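Staff Forum > Facilities > Shared Table Reservations

siham_mansour
Effective July, reservations at Trerwood are limited to 3 hours per group.

n.ashour
Our department objects. Setup alone takes almost 51 minutes.
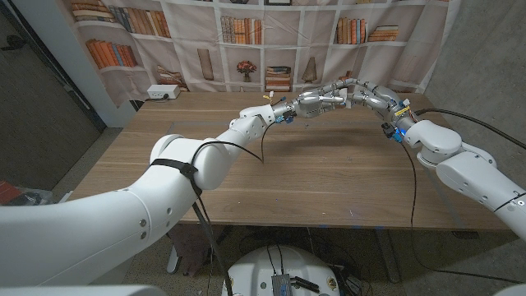

Trerwood Office of Space Planning

m_benkirane
The limit applies to all groups. Extensions may be requested in writing.

n.ashour
A written request for each booking is excessive. Please reconsider.

siham_mansour
Your objection has been recorded.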